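Tower on the Bench: Fukivthorpe Gallery

Hi all! Yasir Rana again, back with another batch of photos for the Hasel parts-and-repair pages. I've been meaning to put this set up since September, and then the other gallery (the one with 574 keyboards, yes, I know) ate all my free evenings.

This time it's a plain old office desktop, one of a pile that Tristudent passed along to us. Inventory tag 2177, if you're following along on the shelf list. I have a real soft spot for these big cases. You lay one on its side, pull the panel, and there's the whole machine laid out like a town map, with the drives in one neighborhood and the power supply in another. I learned on something much clunkier from 1982, and I still get a kick out of a case that has colored latches to show you where to pull!

Click through for the larger sizes. I kept the captions short because last time I rambled (sorry, Kaewmanee folks, I read your emails).

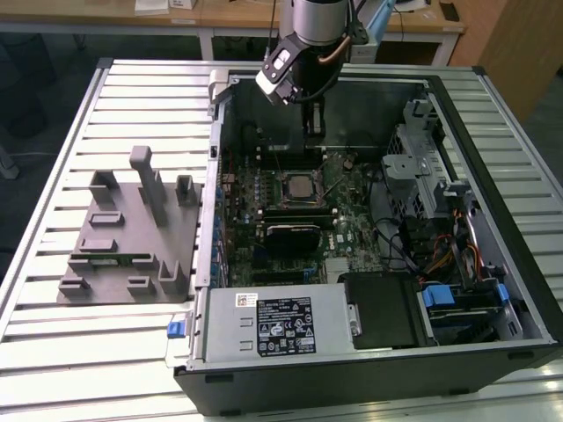

Side panel off, processor uncovered in its socket. Blue drive latches at the lower right, and that big black label on the power supply.

I love a green motherboard, by the way. Everyone wants black boards now and I get it, they look sharp behind glass, but I can find a tiny connector so much faster on green. Same goes for the power cables. Give me red and yellow and orange any day over a bundle that's all one color.

A couple of you wrote in after the last gallery, so I'm sticking your mail in between the photos.

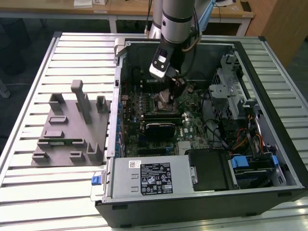

Do I have to put on new thermal paste every time I take the cooler off?
I would, every single time. Wipe the old stuff off both surfaces with a lint-free cloth and a little isopropyl alcohol, let it dry, then put a small dab in the middle of the processor. A tube costs a few bucks and lasts me ages.

The other thing people ask about is where to put the parts once they're out. My first bench had a soup bowl for this (a soup bowl!) and I lost more screws in it than I ever found. Now I'm a big believer in giving each piece a spot with edges, so it can't slide off when you bump the table with your hip, which I do daily. A processor wants to lie flat,
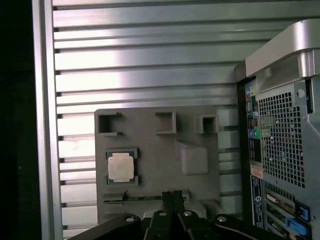 and memory likes a nice long slot where you can pick it up by the ends without touching the contacts. Egg cartons work in a pinch for screws. I wouldn't use one for chips, though! Anti-static bags are cheap, and if you've ever bought a stick of RAM you probably have one in a drawer already.

Oh, and handle processors by the edges. I say it every time and I'll keep saying it. 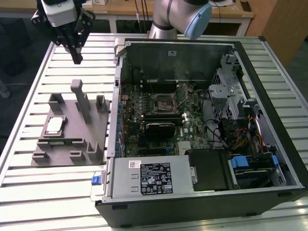
Empty socket with the lever up, and a gray 3D-printed plate with posts and little U-shaped holders next to the case.

The next set from the Fukivthorpe bench will be laptops, which I'm much less fond of (so many tiny screws). Leave a comment if there's a part you'd like to see closer and I'll try to fit it in.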